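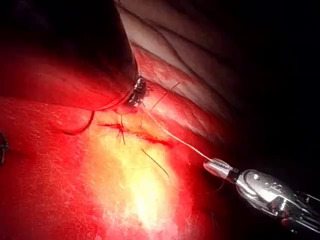 # Adding time codes to a lecture recording in Kwofie

Long recordings are easier to use when each topic has its own marker. Kwofie stores markers in a plain text file beside the video, so they can be edited in any text editor.

## Before you start

- Export the lecture at a constant frame rate. Variable-rate files drift.
- Name the marker file the same as the video, with the extension `.marks`.
- Save it as UTF-8 without a byte order mark.

## Write the file

Put one marker on each line: start time, a tab, then the title.

```
00:00:00	Introduction
00:08:10	Wound closure: terms
00:21:45	Knot types
00:36:30	Review
```

Titles over 288 characters are rejected on import. Markers must be at least 8 seconds apart; closer ones are merged and the first title is kept.

## Import

1. Open the recording and select **Tools > Markers > Import**.
2. Choose the `.marks` file.
3. Set **Offset** to the length of any title card. The Clotomthorpe template uses 10 seconds.
4. Click **Apply**, then save the project.

If the list comes up blank, check for spaces in place of tabs. Some editors convert them on save.

## Publish to Orkia

Orkia reads markers only at upload. To change one later, edit the file, import it again, and replace the whole recording. The viewing link stays the same.

Maintained by Nana Atinga. Last checked in May.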